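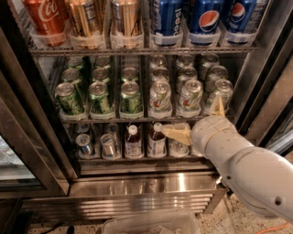

Coke and Pepsi cans on the top shelf of a glass-door drinks cooler.

How to put together a price book for your grocery shopping

I started my price book after I bought "sale" coffee three weeks in a row and then found an old receipt showing I used to pay less for the same bag with no sale at all. I was so annoyed! So I grabbed a notebook and started writing things down, and I've kept it up ever since. It takes a few minutes a week and you don't need an app.

What you'll need

A small notebook (or a spreadsheet, if you like those), a calculator, and your last few grocery receipts. Check your coat pockets and the car. Mine were all in the car.

Step 1: Pick your 20 items

Don't try to track the whole store. I did that the first time and quit by Sunday. Go through your receipts and write down the 20 things you buy over and over. Mine are boring: milk, eggs, coffee, rice, chicken thighs, dish soap, cat food, that kind of stuff. Skip anything you only buy for holidays.

Step 2: Give each item its own page

Put the item name at the top, then make columns for month, store, brand, size, price, and unit price. I leave a skinny column on the right for notes like "coupon" or "limit two."

Step 3: Work out the unit price

Divide the price by the size. A $3.60 box with 18 ounces in it comes to 20 cents an ounce. Write that down and circle it, because it's the number you'll be comparing later.

Watch the shelf tags, though. The Carkell near me prices one brand of rice by the ounce and the one right next to it by the pound, which drives me up the wall. Pick one unit for each page and stick to it. I use ounces for nearly everything, and "per roll" for paper towels (yes, I know rolls come in different sizes, so I note the sheet count too).

Step 4: Fill it in from two or three stores

I go to Carkell most weeks, Zelus when I'm across town, and Chaiyaporn for rice, noodles, and spices. Chaiyaporn beats the other two on jasmine rice every single time I've checked, but its eggs cost more. You can copy prices from the weekly flyers too. Just make sure the flyer gives the size!

Step 5: Look for the low point

After a couple of months, flip through and put a star next to the lowest unit price on each page. That's your buy price. When a store gets down to it, stock up if you have room and the stuff will keep. My coffee goes low every six weeks or so at Zelus, and I buy enough to get me to the next one.

Step 6: Add up what you're saving (optional)

I was curious, so I compared two stretches of receipts of the same length, one from before the notebook and one after. The first came to $2,473 and the second to $1,442. Some of that was me cooking more and buying fewer frozen dinners, so don't hold me to it, but I was pretty happy anyway.

A few odds and ends

Store brands get their own line. I switched to Jevex dish soap after seeing the two unit prices side by side and haven't gone back.

If a package shrinks, start a new line and write "new size" next to it.

Use pencil.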